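Chapter 7
Searches of Vehicles After a Traffic Stop

7.1 Scope of the chapter

Chapter 6 dealt with the stop itself: when an officer may pull a driver over, how long the driver may be held, and what the officer may ask. This chapter takes up the search. The two topics are often argued together in a single motion, but they rest on separate rules, and a stop that was lawful at every step can still be followed by a search that was not.

The starting point is the Fourth Amendment, which bars unreasonable searches and seizures. A search without a warrant is presumed unreasonable unless it fits within a recognized exception. Once the defense shows that no warrant was issued, the burden in most courts moves to the prosecution to name the exception it relies on and to prove the facts that support it.

7.2 The main exceptions

Four exceptions account for most of the reported decisions on vehicle searches.

Consent. A driver may agree to a search. The agreement must be voluntary, judged on all the circumstances, and the search may go no further than a reasonable person would have understood the consent to allow. Consent to look in the trunk does not by itself cover the door panels.

Probable cause. Under the automobile exception, an officer who has probable cause to believe that a vehicle holds evidence of a crime may search any part of it in which that evidence could be found. A separate emergency is not required. The rule is usually traced to the mobility of vehicles and to the reduced expectation of privacy in them.

Search incident to arrest. After a lawful arrest, the passenger compartment may be searched if the person arrested is unsecured and within reach of it, or if it is reasonable to believe that it contains evidence of the offense of arrest.

Inventory. A vehicle lawfully impounded may be inventoried under standard procedures. The purpose must be to protect property and to guard against claims of loss. An inventory used as a cover for a general search for evidence falls outside the exception.

7.3 The working problem

The problems in this chapter share one set of facts. Ramil Yap is stopped on Tagle Road for a broken tail light. The car is rented from Jiturent, and his name does not appear on the rental agreement. The officer smells alcohol, conducts field tests, and arrests him for driving under the influence. With Yap handcuffed in the patrol car, the officer opens a zipped bag on the back seat and finds tablets that were not prescribed to him.

Before reading section 7.4, write down which exceptions the prosecution could raise and which facts each would need. Note also whether the missing name on the agreement affects Yap's right to object. 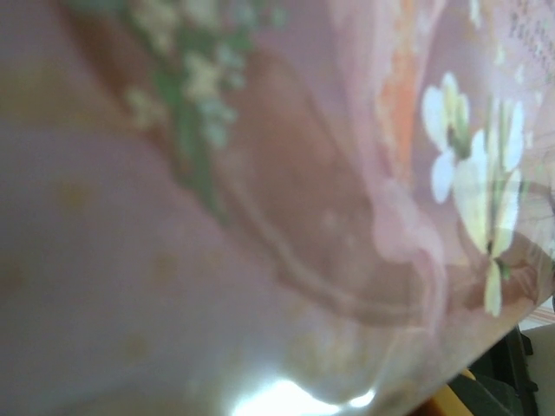
Ebony Bolger would begin with the offense of arrest, on the view that a bag within the passenger compartment could hold an open container, and would leave the rental agreement until standing is actually contested.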